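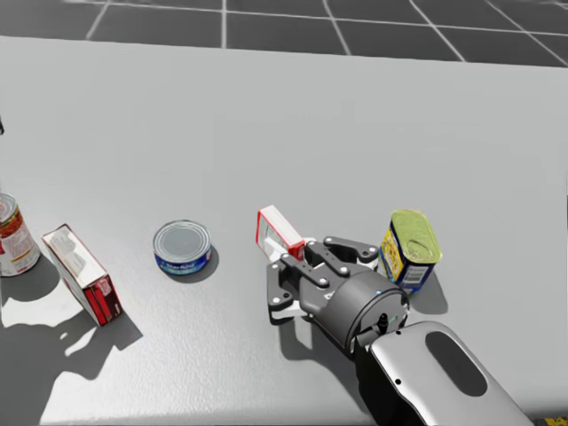 Was wird aus den Leuten am Packtisch, wenn die Greifarme kommen?
Bei uns in der Kommissionierung bleiben erst mal alle, aber die Arbeit ist eine andere, und zwar jetzt schon, Monate bevor der erste echte Arm in der Halle steht. Kleiner Thread, weil ich so oft danach gefragt werde.

Zur Einordnung: Ich packe seit Jahren Lebensmittelbestellungen bei Sirnby, Spätschicht, meistens Trockenware. Dosen, Puddingpulver, Nudeln, alles was nicht gekühlt werden muss. Wir sind 19 Leute auf der Schicht. Im November sollen an zwei Tischen Arme anfangen, der Rest bleibt Handarbeit.

Bis dahin läuft alles in der Simulation. Und dafür haben sie Leute von der Linie gesucht, die freitags nicht packen, sondern am Rechner sitzen und sagen, was da gut aussieht und was Quatsch ist. Ich hab mich gemeldet. Meine Knie haben sich auch gemeldet :)

Mein erster Tag war zäh. Ich hab gedacht, ich gucke Filmchen und nicke. Stattdessen: Listen. Welche Ware kommt bei uns wie an, was kippt, was rollt, was klebt aneinander. Unser Sortiment für Trockenware hat 1.403 Artikel, und zu erstaunlich vielen davon habe ich eine Meinung.

Halyna Bondarchuk sitzt neben mir und hat zu noch mehr Artikeln eine Meinung. Wir haben uns eine halbe Mittagspause lang über Puddingkartons gestritten. Sie packt die hochkant an, ich immer über die lange Seite. Dem Arm ist das wurscht, der nimmt, was man ihm beibringt. Aber man muss sich halt einigen!

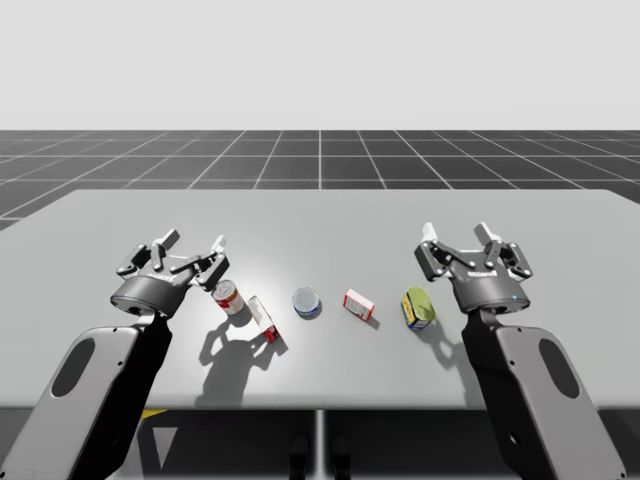
Beide Greifer offen über dem Tisch, Testware in der Mitte.

Was mich am meisten überrascht hat: wie viel ich weiß, ohne es je gesagt zu haben. Eine runde Dose, die schräg in der Kiste hängt, drehe ich mit zwei Fingern gerade, bevor ich sie überhaupt hebe. Ich hätte geschworen, dass ich das nicht mache. Dann haben sie mich am Packtisch gefilmt (mit meinem Okay) und ich mache das JEDES MAL.

Raphaël Rolland aus der Planung hat dafür ein Formular gebaut. »Griff vor dem Griff« heißt die Spalte jetzt. Die erste Version hatte nur »greifen« und »ablegen«, und wir haben ihm alle nacheinander erklärt, warum das nicht reicht. Er hat's gut genommen, glaube ich.

Geld, weil das garantiert gleich kommt: Die Freitage am Rechner werden bezahlt wie Schicht, inklusive Spätzuschlag. Den mussten wir uns aber holen. Im ersten Entwurf stand »Tagdienst« und damit wäre der Zuschlag weg gewesen. Wer so was bei sich im Betrieb angeboten kriegt: die Zeile suchen, bevor ihr unterschreibt. 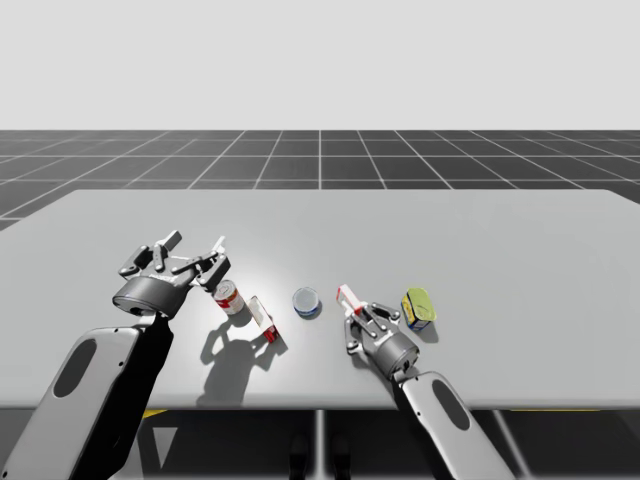 Das Tempo ist bei uns das große Thema. Früher war die Vorgabe für alle Tische gleich, und wer schnell war, hat die anderen ein bisschen mitgezogen. Für die neuen Tische ist geplant, dass der Mensch daneben nur noch übernimmt, was der Arm liegen lässt. Klingt gemütlich, aber liegen bleibt dann eben immer nur das Blöde. Beim kleinen rot-weißen Karton am rechten Greifer mache ich mir keine Sorgen, der hat gerade Kanten. Das durchsichtige runde Ding in der Tischmitte wäre dagegen so ein Kandidat, bei dem ich mich frage, ob das am Ende den ganzen Abend bei mir landet.

Deswegen haben wir gefordert, dass man an den Armtischen wechselt, und zwar innerhalb der Schicht. Zugesagt sind jetzt Blöcke von bis zu 30 Minuten, danach geht man zurück an einen normalen Tisch. Mir wäre noch kürzer lieber. Ljubomir — Entschuldigung, Ľubomír Kuruc, er besteht auf der Schreibweise — will lieber gar nicht wechseln, der mag seinen Tisch. Haben wir noch nicht gelöst.

Nächster Punkt, über den wenig geredet wird: Ruhe. Am Packtisch quatscht man. Man steht sich gegenüber, die Hände laufen von allein. Wenn mir statt Ľubomír ein Arm gegenübersteht, fällt das weg. Ich hab das in der Runde gesagt und kam mir kurz albern vor, aber dann haben ziemlich viele genickt. Jetzt sollen die beiden Armtische so stehen, dass die zwei Leute dort sich sehen können. Auf dem Hallenplan ist das schon eingezeichnet, mal schauen, was davon beim Aufbau übrig bleibt.

Und die Einarbeitung! Neue haben bei uns immer mit den einfachen Sachen angefangen. Dose, Dose, Karton, Dose. Nach zwei Wochen hatte man ein Gefühl dafür. Wenn die einfachen Sachen zum Arm wandern, fangen die Neuen direkt mit Glas und Tüten an? Darauf hat bisher keiner eine Antwort, die mich überzeugt. Raphaël meint, Neue bleiben anfangs komplett an den Handtischen. Gut, aber steht noch nirgends.
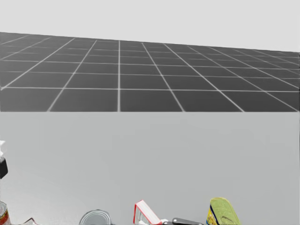

Odette Moulin schreibt drunter, bei ihr im Lager hätten sie genau diese Runde übersprungen, die Arme seien einfach nach den Ferien dagestanden, und jetzt wolle an den Tischen niemand arbeiten. Ob wir das schriftlich hätten, mit dem Wechseln und dem Zuschlag?

Den Zuschlag ja, Odette, der steht in der Zusatzvereinbarung. Das Wechseln nur als Protokoll von der Besprechung, mit zwei Unterschriften drunter. Ich weiß, ich weiß. Steht ganz oben auf dem Zettel für die nächste Runde.

Und weil jetzt schon drei Leute per Nachricht gefragt haben, ob ich mir nicht meinen eigenen Ersatz anlerne: Den Gedanken hab ich auch, meistens abends im Bus. Ich sitze trotzdem lieber mit drin, als dass jemand die Griffe festlegt, der noch nie eine Spätschicht Dosen gepackt hat.

Nächsten Freitag sind Tüten dran. Halyna hat schon eine Liste.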